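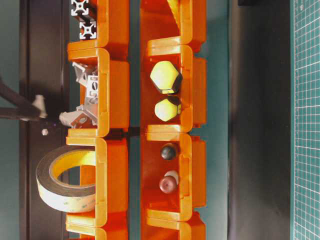
Skitley Community Help > Home and Garage > Storage

How do you sort a garage full of hardware without losing the will to live?

Posted by Jomar Lacson

My father-in-law moved to a condo in August and gave me the contents of his garage. I said yes before I saw it. It came in three pickup loads, and a good part of it is small metal objects in coffee cans, cookie tins, margarine tubs and one bowling bag. The bowling bag is hinges.

I have a one-car garage in Graltosley, which has not held a car since we bought the house. One long wall is free, and there's a workbench at the back that I would like to see the top of again. My budget is 300 dollars. My wife thinks the budget should be the cost of a dumpster.

What I can't figure out is how to sort the stuff. By size? By type? By what it's for? I started with wood screws on Monday night and after two hours I had eleven piles, a sore back and a new category called "probably important." I don't want to build a museum. I fix a fence, I hang a shelf, once a year I take the mower apart and regret it. I'd like to be able to find a screw when that happens.

Also, is it bad luck to throw out a man's bolts while he's still alive to ask about them?

pegboard_widow
Sort by job. I have been through this with a husband, two sons and an estate sale, and sorting by size only works for people who know what size they need. You don't go to the garage thinking "I want a number eight, inch and a quarter." You go thinking "the towel bar fell down again." So you want a bin for hanging things on drywall, with the anchors and the screws and the right drill bit in there together. One for the fence. One for plumbing. One for the mower, poor thing. Picture hooks get their own because they breed.

Yes, you'll have the same screw in more than one place. It's a screw. It won't mind.

As for what you keep, empty each can onto a cookie sheet and give it five minutes. Pull out anything you recognize and would use this year. The rest goes back in the can, the can gets a date on masking tape, and the can goes on the highest shelf you own. If you haven't climbed up there for it by next August, out it goes. I kept four cans that way. I've been up the ladder once, and that was for the Christmas lights.

Keep anything with a matching set (hinges with their screws, drawer slides in pairs, lock parts with a key). A single drawer slide is scrap metal with ambitions. And call your father-in-law about the odd ones. Mine loved being asked. It took a whole afternoon to hear the history of a single pulley, so maybe have a sandwich first.

Buy the containers last. People do it the other way around and end up sorting their things to fit a sale.

rust_and_found
Agree with most of that, but I'd go by type if anybody else in the house is going to put things away. My kids can't tell a fence job from a shelf job, but they can see that a nut goes with nuts.

For containers, get open-front bins. I had the little clear drawers for years, the cabinet kind, and every time I pulled one too far it was washers under the dryer until spring. With an open front you see what you've got and you can get a whole hand in. Stack them at chest height, heavy stuff low, and don't fill past the lip.
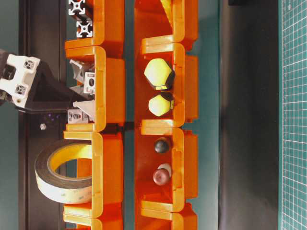 Orange open-front bins, two columns of four.

I wouldn't spend the whole 300. Erkus on the county road sells bins loose, dents and all, and last time I was in they had used Kobori shelving out back for less than the gas it takes to go get it. Check that the uprights are straight and screw it to the studs. A shelf of bolts weighs a lot more than you'd believe. I weighed mine on the bathroom scale in batches, came out to some 500 pounds, and moved it off the wall I share with the bedroom.

Labels go on the bin AND on the shelf under it. Otherwise a bin goes for a walk and the next thing you know there's a paint tray living in its spot.

Give up on "probably important." I had one of those. It got its own shelf, then its own corner.

dave4411
just throw it out. a box of screws is like six bucks

Jomar Lacson
Thanks, all. Going by job for the things I use and by type for spares, and we'll see who cracks first. Called my father-in-law about the hinges. He says the bowling bag isn't his.

pegboard_widow
Check the side pocket.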